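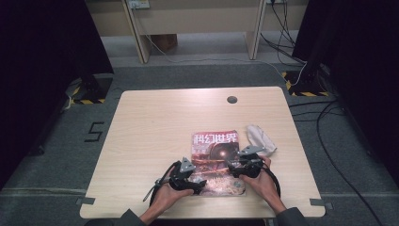
Science fiction magazine and crumpled white cloth on a light wood-grain table

Home | Shop | Paper Care | Orders | Contact

Nulta Magazine Sleeves, pack of 200

If you have a shelf of old magazines you can't bear to part with, you'll know how quickly the covers pick up fingerprints and little creases. These clear sleeves are the ones we use ourselves, and we're very fond of them! They slide on easily, the flap folds over at the back, and you can still read the whole cover - lovely when you're hunting for one particular issue.

Maya Tarawneh packs every order here at Flekley, and she tucks in 2 sheets of spine labels as well. Wipe your table and wash your hands before you start, then ease each magazine in spine first. Please measure your thickest issue (the holiday ones can be real bricks), as the sleeves hold up to 11 mm.

Item no. 948. Backing boards are sold separately. Orders of five packs or more ship free through December.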